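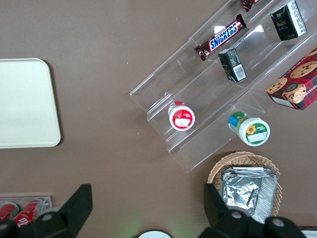 손목 카메라 시점의 작업 장면. 투명 계단식 진열대와 등나무풍 바구니, 벌어진 상태의 핑거 2개

Moffat 손목 시점 학습 모듈
Hisard 평행 그리퍼용 / Jurnent 로보틱스 연구실

제품 개요

Moffat은 손목에 달린 소형 카메라 영상만으로 집기와 놓기 동작을 학습하고 실행하는 연구용 모듈입니다. 카메라 브래킷, 핑거 세트, 기록 소프트웨어, 그리고 저희가 논문 작업에 쓰던 학습 코드가 한 묶음으로 들어 있습니다. 외부 고정 카메라나 깊이 센서 없이 돌아갑니다.

처음에는 저희도 손목 카메라를 보조 시점 정도로 생각했습니다. 천장 카메라가 주 시점이고, 손목 쪽은 마지막 순간의 미세 조정에나 쓰려고 했지요. 그런데 진열대 과제를 시작하면서 순서가 뒤집혔습니다. 투명 아크릴 선반은 천장에서 보면 조명 반사 때문에 단의 경계가 자주 사라지는데, 손목이 움직이면 반사도 함께 움직이고 경계는 제자리에 남습니다. 이 차이를 학습 신호로 쓸 수 있겠다는 생각이 Moffat의 출발점이었습니다. 지금도 저희가 이 모듈에서 제일 좋아하는 부분입니다!

학습 방법: 접근 구간 재정렬

시연 데이터로 집기 동작을 가르칠 때 흔히 부딪히는 문제는 사람마다 접근 속도가 다르다는 점입니다. 어떤 사람은 물체 위에서 한참 머뭇거리고, 어떤 사람은 곧장 내려갑니다. 시간 축을 그대로 두고 학습하면 정책이 머뭇거림까지 배웁니다.

Moffat은 시연을 시간 대신 핑거와 목표 물체 사이의 상대적인 변화로 다시 정렬합니다. 손목 영상에서 핑거는 늘 같은 자리에 보이므로 기준점으로 삼기 좋습니다. 핑거 끝을 기준으로 주변 영상이 얼마나 커지고 어느 쪽으로 흐르는지를 계산해 접근 구간을 나누고, 각 구간에서 같은 비율로 표본을 뽑습니다. 움직임이 거의 없는 구간은 짧게 줄고, 물체에 닿기 직전의 구간은 촘촘하게 남습니다.

재정렬은 기록이 끝난 뒤 한 번만 수행합니다. 원본 영상과 관절 값은 손대지 않고 별도의 색인 파일만 만들기 때문에 설정을 바꿔 여러 번 돌려 보아도 원본이 훼손되지 않습니다. 기존에 모아 둔 손목 영상이 있다면 핑거 위치만 지정해서 같은 절차를 적용할 수 있습니다. 핑거가 화면 밖에 있는 영상에는 쓸 수 없습니다.

평가 과제: Morkesau 진열 세트

성능은 Morkesau 진열 세트로 확인했습니다. 생활용품과 간식류를 섞어 놓고 지정한 물건을 집어 트레이나 바구니로 옮기는 과제 묶음으로, 모두 51개 배치가 들어 있습니다. 납작한 초코바, 작은 종이 상자, 원통형 용기, 구겨진 포일 포장처럼 잡는 방법이 서로 다른 물건을 일부러 한 테이블에 올립니다. 스니커즈 한 개를 아크릴 선반에서 집는 일이 생각보다 재미있는 문제입니다. 포장 가장자리는 얇고, 바로 아래에는 투명한 단이 있고, 핑거가 조금만 낮아도 선반에 먼저 닿습니다.

원통형 용기는 자세에 따라 난이도가 크게 달라집니다. 세워 둔 용기는 위에서 뚜껑을 보고 접근하면 되지만, 계단에 눕혀 둔 용기는 핑거를 어느 방향으로 돌려 넣을지부터 정해야 합니다. 저희는 같은 용기를 세운 배치와 눕힌 배치를 서로 다른 과제로 기록합니다. 결과표에서 두 경우를 합쳐 버리면 정작 궁금한 차이가 보이지 않습니다.

배치마다 사람이 조종한 시연 16회를 학습에 사용했고, 평가는 시작 자세를 바꾸어 가며 따로 진행했습니다. 재정렬을 적용한 정책은 적용하지 않은 정책보다 접근 도중 멈추는 일이 눈에 띄게 줄었습니다. 특히 종이 상자에서 차이가 컸습니다. 상자가 선반 각도를 따라 비스듬히 놓여 있어도 핑거를 맞춰 돌리는 동작이 안정적으로 나왔고, 연구실에서 그 결과를 처음 돌려 본 날에는 같은 배치를 몇 번이고 다시 실행했습니다.

반대로 포일 포장은 아직 어렵습니다. 표면의 주름과 반사가 잡는 각도마다 다르게 보이고, 바구니 안에 들어 있으면 테두리까지 피해야 합니다. 포장을 집는 것까지는 잘하는데 들어 올리면서 바구니 테두리를 함께 무는 실패가 남아 있습니다. 이 실패 기록도 데이터에 포함했으니 다른 방법을 시험하시는 분들께 쓸모가 있으면 좋겠습니다.

하드웨어

핑거는 Hisard 평행 그리퍼에 맞춘 검은색 쐐기형입니다. 끝으로 갈수록 좁아져 진열대의 단 사이에 넣기 수월하고, 볼트로 고정하므로 육각 렌치만 있으면 교체할 수 있습니다. 무광으로 마감해 핑거 자체의 반사가 영상 흐름 계산에 섞이지 않도록 했습니다.

카메라는 핑거 양쪽이 화면 아래쪽에 들어오도록 브래킷에 고정됩니다. 처음 시제품에서는 핑거를 화면 중앙 가까이에 두었는데, 잡을 물체가 가려지는 시간이 너무 길었습니다. 지금 위치에서는 두 핑거 사이의 빈 공간과 그 앞쪽 선반을 함께 볼 수 있습니다. 대신 핑거 바로 뒤에 놓인 물건은 여전히 가려지므로, 탐색 동작을 할 때 손목을 좌우로 조금 움직이도록 설정해 두었습니다.

주요 사양

적용 그리퍼: Hisard 평행 그리퍼
핑거: 쐐기형, 무광 검정, 볼트 체결식
카메라: 손목 장착형 소형 컬러 카메라
영상 기록 속도: 초당 30프레임
기록 항목: 손목 영상, 관절 각도, 핑거 개폐량, 조종 입력
재정렬 결과: 원본과 분리된 색인 파일
외부 카메라: 필요 없음
깊이 센서: 사용하지 않음

구성품

카메라와 브래킷
쐐기형 핑거 한 쌍
연결 케이블
핑거 위치 보정용 인쇄 패턴
기록 및 재정렬 소프트웨어
Morkesau 배치 안내서와 시연 데이터

설치와 보정

브래킷을 그리퍼 본체에 고정하고 핑거를 완전히 벌린 상태에서 보정 프로그램을 실행합니다. 화면에 나타나는 두 핑거의 끝점을 지정하고, 핑거를 천천히 닫으면서 같은 작업을 반복하면 됩니다. 보정값은 그리퍼별로 저장됩니다. 핑거를 교체했거나 브래킷을 풀었다가 다시 조였다면 새로 보정해 주십시오.

조명은 특별히 가리지 않지만, 투명 선반을 쓰는 과제에서는 광원이 하나뿐인 환경보다 여러 방향에서 빛이 들어오는 환경이 낫습니다. 갈색이나 회색 계열의 무광 테이블에서 결과가 가장 고르게 나왔습니다. 광택이 강한 흰색 상판에서는 재정렬 구간이 지나치게 잘게 나뉘는 경우가 있어 흐름 임계값을 한 단계 높여 쓰는 편이 좋습니다.

알려진 제한 사항

접근 속도가 빠르면 영상이 번져 구간 경계가 밀립니다. 시연자에게는 물체 근처에서 속도를 낮추도록 안내해 주십시오.
핑거와 비슷한 검은색 상자가 화면 아래쪽에 오면 핑거 윤곽을 잘못 잡는 일이 있습니다. 보정 화면에서 마스크를 직접 지정하면 해결됩니다.
배치 전체를 한꺼번에 재정렬하면 메모리를 많이 씁니다. 과제별로 나누어 실행하는 옵션이 기본값입니다.
한 번에 하나의 목표 물체만 다룹니다. 여러 물건을 순서대로 옮기려면 과제를 이어 붙여 실행해야 합니다.

개정 내역

2022년 3월 판에서는 눕힌 원통형 용기의 배치를 추가하고, 보정 프로그램에서 핑거 마스크를 수동으로 고칠 수 있게 했습니다. 색인 파일 형식은 이전 판과 같으므로 이미 만들어 둔 파일을 그대로 읽을 수 있습니다. 포일 포장 과제의 실패 기록은 별도 폴더로 옮겼습니다.

데이터 사용 조건과 연구용 대여 절차는 Jurnent 로보틱스 연구실의 자료실에서 확인할 수 있습니다. 문의하실 때는 사용 중인 그리퍼와 핑거 종류, 테이블 재질을 함께 적어 주십시오.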